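Domnica Rusu
Clearing out the back bedroom before my cousin Dorin comes to stay. Starting at 8 this morning, coffee first.

Domnica Rusu
Rule for today is one room only. Last March I tried to do the whole upstairs and ended up sleeping on the couch for a week.

Domnica Rusu
Drawers are done. Found 35 dollars in an old birthday card and a bus pass from when I lived in Lidthorpe.

Domnica Rusu
I tip everything small out onto a bed and sort it there. It's easier on my back than the floor - and I can't go to sleep until it's all dealt with.

Domnica Rusu
Plastic bags are the worst of it. I keep them because they're useful and then I never use them. Keeping two, the rest go.

Domnica Rusu
Marius asked if I want his old dresser. No. More drawers is how I got here.

Domnica Rusu
Trash can gets a fresh liner and comes right up next to the bed, so I can drop things straight in. Used tissues and empty packets first, then anything I can't name.

Domnica Rusu
Both beds stay where they are. Dorin gets the one with the white headboard. The striped sheet goes in the wash on Tuesday with the towels.

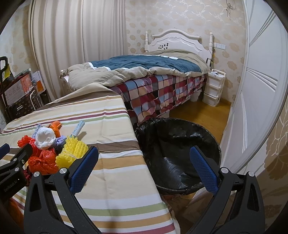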